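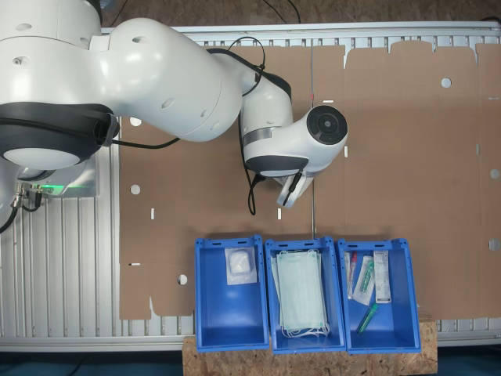 Does the Rosta qualifier still decay flag points by solve count?
posted by nullsled

Points start at 500 and fall with each solve until they hit the floor, same as last August.
posted by hexpantry

Which floor, 100 or 200? The rules page and the scoreboard disagree.
posted by nullsled

200. The scoreboard config is authoritative. Vullutau's pwn challenge sat there all afternoon.
posted by hexpantry

Disagree. Wotutport runs the mirror with its own config, and static scoring was on for the first 2 hours. Check the API output before you plan around it.
posted by brk_offset

That was a caching fault on the mirror. Scores were recomputed at 7 pm.
posted by hexpantry

Dobre's team never got the recomputed total. I still have the JSON.
posted by brk_offset

Post the JSON, please.
posted by nullsled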